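Clerkard Scuff Notes, release 3

Summary

Clerkard Scuff Notes is a text collection of short written remarks on surface wear in storage bins, trays, and totes. It was put together to test search and tagging tools for maintenance records. Each entry is one remark, typed by a person during a routine shelf check and lightly edited for spelling.

Contents

The release holds 600 remarks in one tab-separated file, remarks.tsv. A second file, terms.tsv, lists 140 wear terms with a short definition for each. Both files are UTF-8 with Unix line endings.

Fields in remarks.tsv:
id: integer, unique, not reused between releases
site: Sestness or Fultero
material: metal, plastic, or unknown
remark: free text, one line
tags: zero or more terms, separated by semicolons

Tagging

Two taggers worked separately from the same term list. Where they disagreed, both tags were kept and the row was marked with a trailing asterisk in the tags field. Strip the asterisk before joining to terms.tsv. "Scuff" and "scratch" are separate terms: a scuff is a patch, a scratch is a line. "Blotch" covers uneven color with no clear edge.

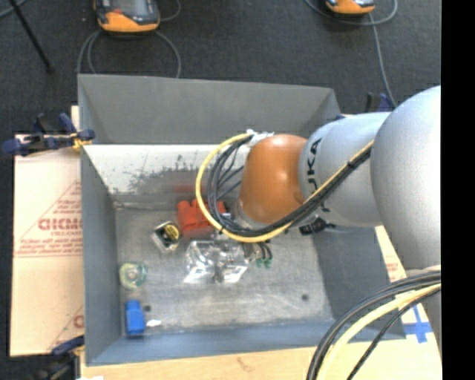

Figure 1. Gray bin with a scratched, blotchy floor and dark scuffs on the whitish panel.

Changes since release 2

The term "pitting" was split off from "blotch". Rows from Fultero now carry a material value where the original sheet had one. Duplicate remarks that differed only in punctuation were merged under the lower id.

Known problems

Remarks from Sestness are shorter and use more abbreviations. "Flr" means floor and "lft" means left, but "lt" was used for both left and light and has not been resolved. Empty tags fields mean no term applied. They do not mean the row was skipped.

Maintenance

Term list: Ilgın Eren
File checks and releases: Hülya Şimşekoğlu
Last updated: 10/14/24

Report errors by row id and include the release number.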